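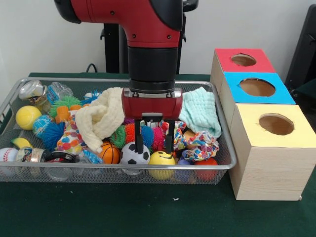 Figure 2. Toys in a wire-mesh basket, with three stacked boxes to the right.

3.2 Storage of toys at home and time of play

The families in Jikuvach were asked to write down, for two weeks in December, where the toys of the child were kept and how long the child played with them without an adult. We received 183 diaries which were complete. In the other diaries one or more evenings were missing, and they are not used in this section.

Open storage, in which the child can see the toys from outside (a wire basket as in Figure 2, a low shelf, a tray), was named by more than half of the families. Closed storage was mostly a cupboard or a box with a lid. Children with open storage began to play alone earlier in the afternoon, but they also changed the toy more often. A similar result was reported by Kırmızıgül for the nurseries of Akbulut, although the children there were older and shared their toys.

We must be careful with this difference. Families with small flats used closed storage more often, and in such flats an adult is usually in the same room. The diary did not ask for the size of the flat, so we could not correct for it. The question was added to the second form, which was sent to the families in Bidport, and its results are given in Section 4.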